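Doors open at Brukwood Mill as Clostel gets its library back

Clostel has a library again, and what a library it is. The doors of Brukwood Mill were pushed open at nine on Monday morning to a queue that ran down the steps, over the footbridge and well along Tanner's Row, with pushchairs, dogs and at least one folding chair in it.

The town has been without a proper lending library ever since the roof of the old building on Market Street was found to be unsafe. For two winters readers had to make do with a van outside the swimming baths and a few shelves at the back of the hospital's education block, where the staff kindly let the public in among the anatomy books. Now the town collection and the hospital's medical library have moved in together, under one (very sound) roof, and anybody with a card can use both.

The mill spun sewing thread until the 1970s, and it is lovely to see how much of that has been kept. The cast iron columns are painted a deep green. The hoist still hangs over the front door, and the long tables on the first floor were made from boards lifted out of the old winding room, so if you look closely you will find grooves worn into them. The builders, Drureck, replaced 389 panes of glass by hand, and on a bright morning the light comes right through to the back wall, even on the ground floor where everyone had said it would be gloomy.

Children have the whole of the river end. There is a reading den under the stairs that was full within minutes of opening, and a low window seat from which you can watch the ducks. Picture books are in boxes on the floor where small people can get at them. Story time is at half past ten, and the first one was so packed that it had to be run again straight afterwards!

Upstairs is where the two collections meet. Novels, local history and the large print books are on one side of the landing, with medicine, nursing and health on the other. Student nurses will find their course books on open shelves for the first time, and anyone who has come home from an appointment with a long word on a piece of paper can come in and ask for help looking it up. There is a private room for that, with the kettle close by.
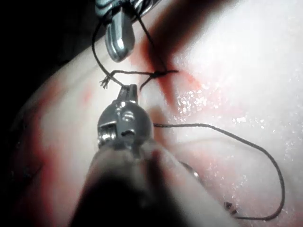
Sebastian Tudose said he had come in only to hand back a thriller from the van and was still there two hours later with a history of the canal and a cup of tea. He had expected the medical side to feel shut off, he said, with a counter and somebody frowning behind it, and he was delighted to be wrong. His one grumble was about the lift, which is slow, and he hoped more armchairs would be found for the top floor before the cold weather.

More chairs are coming, the library says, along with coat hooks, which were missed off the order.

The campaign to bring the library to the mill started with a petition left on the counters of local shops. It gathered 2170 signatures in a town where it is hard to get people to agree on bin days, and several of the shopkeepers were in the queue on opening day to see what had come of it. Sebastián Ulloa, the librarian, has kept the sheets, biscuit crumbs and all, and they have been bound into a book that sits on the front desk for people to hunt for their own names.

"I have been asked where the crime novels are more times than I can remember, and I still love being asked," he said. "We had a gentleman renewing a card he took out as a boy. It was in a drawer with his fishing licence. It was a very good morning."

The oldest thing in the building is on the top floor, in a glass case near the reading room door. It is a herbal printed in 1712, given to the town by a local doctor and hardly seen in public for a generation. The page will be turned every month. At present it is open at comfrey, with a recipe for a poultice that nobody is advised to try at home. Next to it are trade cards and sample books from the mill, with reels in colours that have hardly faded – the mustard yellow is a particular beauty. A long panel tells how Brukwood thread went into shirts, sailcloth and bookbinding, and there is a recording of former winders talking about the noise, the songs and the terrible canteen soup.

The reading room itself has 90 seats and a rule of silence, though the floorboards have not been told. It stays open until nine at night, and that will please anyone revising for exams in a shared house. The study booths along the north wall can be booked for up to three hours and cost nothing.
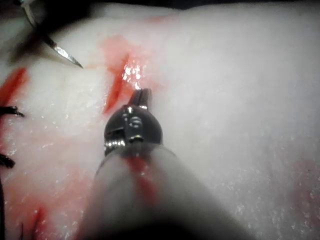

An instrument tip beside a training pad marked with red.

Downstairs, the Kassab bakery has taken on the café, which has its own door on the river side and opens half an hour before the library does. The cheese scones had gone by eleven. A second batch had gone by noon. Plates are allowed on the ground floor but have to stay clear of the computers, and drinks with lids may go anywhere except the reading room and the case with the herbal.

A full set of evening talks starts in September. The first is on the dye works that once turned the river a different shade each day of the week, and it will be followed by one on old home remedies and another on how to trace relatives who worked in the mill. A mending circle will meet in the old packing bay, with thread supplied, and the hospital's librarians will hold a weekly drop-in on finding health advice you can trust. Talks are free but places need to be booked at the front desk.

Cards from Market Street and from the van still work. Books borrowed from the hospital shelves should be returned to the mill, through the slot to the left of the main door, and no fines will be charged on anything overdue from before the move. The car park behind the mill is small, so those who can walk are asked to come by the footbridge. The number 4 bus stops at the top of Tanner's Row.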